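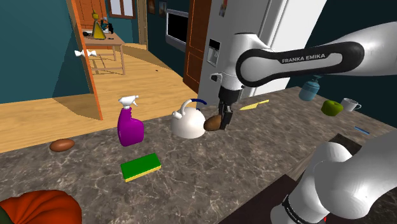

Fig. 1. Arm, kettle and countertop.

Search this site... Go
Motorsport Event Management, Unit 2: Building a Season Calendar
Posted in May by the course office, Minley

These notes go with the second lecture. Bring them to the seminar.

A short-track series rarely gets the dates it wants. The circuit owner sets aside its own club meetings first, then offers what is left. In the Gratusau case the promoter asked for eight dates and was given five, two of them on consecutive weekends at circuits a long drive apart.

Work in this order:
1. Fix the dates you can't move (title round, televised round).
2. Check travel between rounds. Teams with one lorry need a clear weekend after a long haul.
3. Ask each circuit for its noise limit and finishing time in writing.
4. Leave a rain date for every oval round.

Entry numbers. The Erell circuit has paddock space for 48 cars. With 19 in the main class there is room for two support classes, but only if they share a scrutineering bay. Paid admission at the opening round was 723, below break-even.

Reading: the Abeysekara circuit hire agreement, clauses on cancellation and track damage.

Comments (3)

pitlane_b: Is the hire agreement in the library or only online?

Course office: Both. The printed copy is short loan.

tomtit: Step 4 clashes with what we were told in Unit 1 about rain dates on road courses.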